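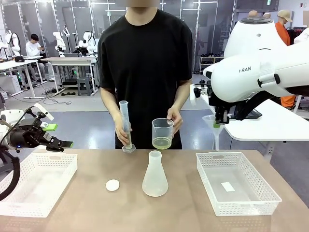
Passei a minha vida adulta inteira a deitar detergente "a olho" na máquina de lavar, e foi mais ou menos por vergonha disso que nasceu a Prirka. Hoje, 22 Mar 2021, posso finalmente contar tudo: a nossa pequena empresa, a Prandska, lança em Portugal uma linha de detergentes concentrados para a casa, vendidos em frascos que se voltam a encher. E como são concentrados, a dose conta mesmo! Uma proveta alta numa mão, um copo medidor com pega e bico na outra, um líquido amarelo-esverdeado clarinho no fundo do copo – quem entra na nossa oficina dá logo com coisas destas, e eu gostava que um bocadinho desse hábito passasse para as cozinhas e lavandarias de quem nos compra.

Mas vamos ao que interessa. A linha Prirka arranca com detergente para a roupa, detergente para a loiça à mão e um limpa-tudo para bancadas e azulejos. O frasco compra-se uma vez e depois só se paga o recheio, que se vai buscar às lojas aderentes. São 40 nesta primeira fase, quase todas mercearias de bairro e lojas a granel entre Setúbal e Braga (sim, eu sei, falta o Algarve, já me escreveram a reclamar e têm toda a razão). Estamos a tratar disso e conto ter novidades em junho.

Antes de chegarmos às prateleiras, pedimos ajuda a quem lava roupa a sério, ou seja, a famílias com crianças, cães, equipamentos de futebol e toalhas de mesa com nódoas de vinho. Inscreveram-se 2,402 casas no nosso período de experiência e recebemos de volta 3,222 comentários, porque houve gente tão entusiasmada que escreveu mais do que uma vez. Li-os todos! Uns à noite, outros no comboio, um deles com quatro páginas sobre colarinhos de camisa. Foi por causa desses comentários que mudámos o cheiro do limpa-tudo (a primeira versão tinha demasiado eucalipto, parecia uma sauna) e que a tampa do frasco da loiça passou a abrir só com uma mão.

A pergunta que mais me fazem é se isto fica mais caro. Depende de como se usa. Numa máquina normal, com roupa de todos os dias, a nossa recomendação é de 10 mililitros por lavagem, e quem continuar a encher a gaveta até cima vai gastar um dinheirão e ficar com espuma até ao teto. Cada frasco para a roupa traz uma tampa graduada e um cartãozinho com as doses para água macia e água dura. Quem não souber que água tem em casa pode perguntar na loja, que os lojistas costumam saber isso de cor.

Os frascos são feitos pela Gallex, que nos aturou uma quantidade absurda de mudanças no gargalo. Queríamos um que não pingasse e que aguentasse muitas idas e voltas à loja, e lá chegámos, à quinta tentativa. O desenho dos rótulos é do estúdio Sang, que teve a boa ideia de deixar um espaço em branco para cada um escrever a data em que encheu o frasco. Eu, que escrevo em tudo o que tem espaço em branco, fiquei logo convencida.

Temos também uma campanha de lançamento de que gosto muito. Quem levar um frasco de detergente vazio, de qualquer marca, a uma das lojas aderentes tem um desconto de até 40 por cento na primeira compra de um frasco Prirka. A campanha dura enquanto houver stock em cada loja, por isso vale a pena telefonar antes de sair de casa. Os frascos entregues devem ir lavados e sem rótulo, por favor – as lojas são pequenas e não têm onde os passar por água.

Para os jornalistas e bloggers que nos quiserem experimentar, temos conjuntos de amostra com os três produtos e o cartão de doses. Basta responder a este comunicado com a morada e dizer se preferem a versão perfumada ou a versão sem perfume. Também abrimos a porta da oficina a quem nos quiser visitar, em grupos pequenos e com marcação. Levem roupa que possa apanhar um salpico ou outro.

Sobre a Prandska: somos uma empresa familiar de produtos de limpeza para a casa, com oficina em Setúbal. A Prirka é a nossa primeira marca com frascos de encher. A lista das lojas aderentes, os preços e as folhas de segurança dos produtos estão na nossa página, na secção de imprensa.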